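Bronton Lodge: Earthquake Readiness Inspection
Guest areas, staff rooms and plant

Inspected by: Theresia Oberholzer
Accompanied by: Ludger Wiegand (maintenance)
Month: August
Started 7.30 am, finished shortly after lunch
Copy to: Ambros Wallner, Kaufmann Property Services

Marks used: OK, FIX (needs work), N/A, CHECK (could not be confirmed on the day)

1. HOT WATER AND GAS

1.1 Hot water cylinders strapped top and bottom: FIX
Two of the three cylinders are strapped correctly. The 300 litre cylinder behind the laundry has the top strap only, and the strap is screwed to lining board with no stud behind it. Ludger to fit blocking and a second strap.

1.2 Flexible connections on gas and water lines: OK
Replaced last winter. No kinks or corrosion found.

1.3 Gas shut-off labelled and reachable: FIX
The label has faded and can't be read from the path. The wheelie bins were parked in front of the valve. Bins have been moved to the side fence and should stay there.

1.4 Shut-off tool stored beside valve: OK
On its hook. Liesl Lüthi on the front desk was asked to find it without help and did.

2. GUEST ROOMS

2.1 Wardrobes and tallboys fixed to wall: FIX
Rooms 1 to 6 done. Room 7 was repainted and the brackets were never put back. Room is not to be let until they are.

2.2 Nothing heavy hung above beds: OK
The framed maps came down after the last inspection. Canvas prints are on closed hooks.

2.3 Televisions restrained: OK
One anti-tip cord was loose and was tightened during the visit.

2.4 Drop, cover and hold card in every room: FIX
Missing from rooms 2 and 5. The card in room 4 is the old version, which tells guests to stand in the doorway. Take it out today.

2.5 Torch in bedside drawer, working: FIX
All present. Flat batteries in room 3.

3. DINING ROOM AND KITCHEN

3.1 Latches on overhead cupboards: OK
Push latches throughout. The one over the coffee machine sticks but holds.

3.2 Glassware shelves have a lip or rail: FIX
The rail on the bar shelf is 13 mm high. That won't hold a wine glass in a decent shake. Quote attached from Garkeck Joinery for a deeper rail, supplied and fitted, $1,560. Ambros to approve or find another price.

3.3 Deep fryer auto cut-off: CHECK
The technician's tag is current, but the cut-off could not be tested during breakfast service.

3.4 Tables sturdy enough to shelter under: OK
The long tables are fine. The small café tables by the window are pedestal type and no use as cover. Staff should send people to the inside wall, well away from the glass.

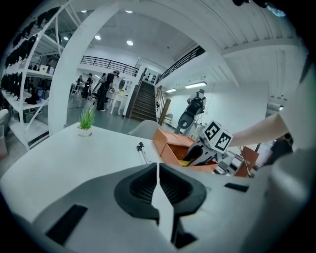
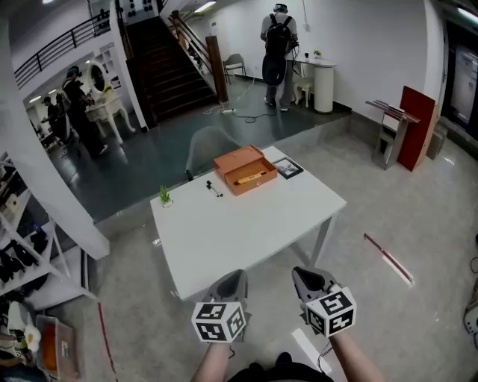

White table with a potted plant and an open box on it.

4. BUILDING

4.1 Chimney: FIX
Hairline crack in the mortar on the north face, below the flashing. It was noted last time as well and is now a little longer. Needs a mason, and preferably before the ski crowd leaves and everybody forgets. Keep the courtyard bench out from under it in the meantime.

4.2 Suspended ceiling in hallway: OK
Hangers and edge clips sighted through two access panels.

4.3 Exit doors open freely: FIX
The rear door binds at the top corner. Ludger thinks the frame has been out of square ever since the tremor in autumn. Plane the door for now and put a level on the lintel.

4.4 Emergency lighting: OK
Ran for the full test period. The fitting on the stairs is dimmer than the rest.

5. SUPPLIES

5.1 Drinking water: FIX
Stored water covers staff but falls short for a full house. Half of it is past the date written on the drums. Empty those onto the garden, rinse and refill.

5.2 First aid kit: FIX
No triangular bandages, and the saline has expired.

5.3 Battery or wind-up radio: OK
Behind reception. The local station frequency is taped to the back.

5.4 Guest list printed each evening: FIX
Being done on most nights. Aurelia Oberholzer has taken it on from this Friday, to be printed at 6 pm and clipped inside the reception door.

6. PEOPLE

6.1 Assembly point signed: OK
Lower car park. Clear of power lines and of the retaining wall.

6.2 Tsunami route known to staff: CHECK
Night staff were not on site. Day staff all gave the Jestach Road route, and one also suggested driving it. The route is on foot. Please go over this again at the next roster meeting.

6.3 Drill held in last six months: FIX
No entry in the log. Liesl remembers one before Easter but it wasn't written up, so it can't be counted.

Priority items before the next booking changeover: 1.1, 2.1, 2.4, 4.1 (bench only), 5.4.

Signed: T. Oberholzer
Received: A. Wallner
Ludger to initial each item as it is closed and leave the sheet in the red folder.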